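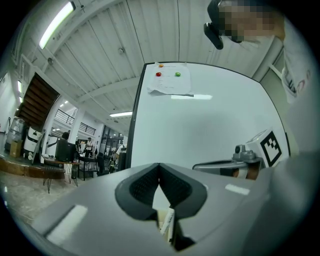 Heltell has withdrawn 14 of its hand-held grippers after a fault in the finger mounts, and work on the whiteboard tasks at the Drorlow site is running on the remaining pairs until the parts are replaced. The fault is in the screw that holds the soft pad to the gripper body. It can back out over a long session, and the pad then closes at a slight angle. The V-shaped pads make this hard to spot when open, as the two lobes still meet in a point and look right. The first sign was usually a dropped piece, and small items such as the sweets on the board suffer most from a pad that is out of line.

We went back through 837 recordings made since July and found a drift in the closing angle in 18 of them. Those have been set aside and will not be used for training. One operator had a finger nipped when a loose pad swung round during a change of task. The skin was not broken, but it has been entered in the accident book and the site rules have been changed.

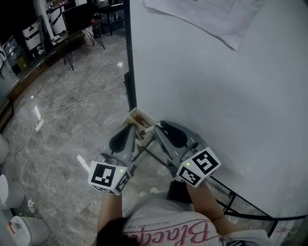
Two-handed work at the wall, with a marker cube on each gripper.

From now on, both pads must be checked with the trigger locked before a session starts and again at the break. If a pad moves at all under thumb pressure, put the gripper in the red tray and take another pair. Please do not tighten the screw yourself. Several had been done up too far, and this cracked the insert on 2 of the bodies we opened.

Radebe is supplying new screws with a locking patch, and Fotach will fit them. The first repaired pairs should be back in nearly two weeks – later if the inserts have to be changed as well. Recordings with the older Heltell pads are not affected.

Posted Mar 7, 2019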